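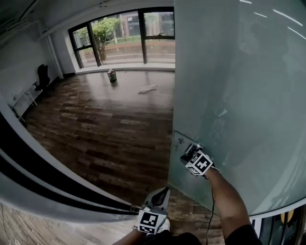 Figure 1. The glass door and the room behind it, with the desk and office chair along the left wall.

Does a glass door make a small study room work better? A report on Room 19, Forel building

1. Why we did this

The Forel building has a study room that students can book by the hour. It has a frosted glass door, a dark wooden floor, a white desk and a black office chair. The booking page, which runs on Woteo, calls it a "bright, quiet space for focused work". Our group had used it in first year and did not remember it as quiet. We chose it for our Use of Space project because we wanted to see how much of that sentence would survive being checked.

The building guide makes three claims about the door. It lets light through to the corridor, it gives privacy, and it keeps noise out. No source is given for any of them. We asked the lettings office and were sent a leaflet from Plonalel, the firm that fitted the door. The leaflet repeats the same claims in nearly the same order, so we suspect the guide was copied from it.

2. What we did

We looked at bookings for one term, put out a short questionnaire, and spent several afternoons in the room and in the corridor with a phone app that measures sound. Woteo let us export 206 bookings. The questionnaire went to everyone on the building mailing list, 715 people, and the answers were poor in number and probably in quality too. People who like a room do not fill in forms about it. We have used the answers for ideas and have not drawn percentages from them, although an earlier draft of this report did and our tutor was right to cross them out.

The sound app was free and we had nothing to calibrate it against. All we can say is whether one reading was higher than another taken a few minutes later on the same phone.

3. Light

The daylight in the room comes from the window and it reflects well off the floorboards, even the worn ones. We have no complaint about the inside of the room. The claim about the corridor is weaker. In October at four in the afternoon we could not tell from the corridor end whether the door was helping at all, as the ceiling lights were on the whole time. We asked for them to be switched off for ten minutes and were told they are on a sensor that covers the whole floor.

So the door may well pass light into the corridor. The corridor does not need it while the lights are on, and they always are.

4. Privacy

Frosted glass hides detail. From outside you could not read a screen, and this was the thing people mentioned most often in the questionnaire. What you can see is a shape moving, and several people wrote that they found this worse than plain glass. Two of us agreed with them and one did not.

There is also the question of who wants privacy in a room with one desk in it. Most bookings were for a single person. We would have expected more phone calls and online interviews, but the booking form does not ask for a purpose, so we cannot say.

5. Noise

With the door shut, the app gave lower readings inside than in the corridor. With the door open the difference nearly went. That sounds like a good result for Plonalel until you remember that any door would do this. We wanted to compare with the solid wooden door two rooms down and could not get a slot, which is the biggest hole in the project.

We also looked at the fittings. There is a small metal piece low down on the glass, and we disagreed over whether to call it a hinge or a latch. The leaflet has no drawing. We noticed a draught at floor level when sitting at the desk and think sound probably comes the same way, but this is a guess.

6. The state of the room

The desk has thin metal legs and is pushed against the left wall. The chair has a high back and was comfortable enough for two hours. The floor has lighter patches where it has worn, and the guide calls it "newly finished", which we doubt.

Tidiness was uneven. Figure 1 has a can or bucket standing near the middle of the floor and something white and crumpled lying near it. The guide says rooms are "reset between bookings". Woteo has no gap between one booking and the next, so we do not see when this reset would happen.

7. Cost

The Damasceno fund gave 2,000 pounds towards doors in the building. We were not shown how it was split between rooms. Without that figure there is no sensible way to say if this door was worth the money, and we have removed the section of our plan that promised to.

8. What we would change

Put a fifteen-minute gap between bookings. Ask for a purpose on the booking form. Fit a brush strip at the bottom of the door and take readings before and after with a proper meter. Take "quiet" off the booking page until those readings exist. "Bright" can stay.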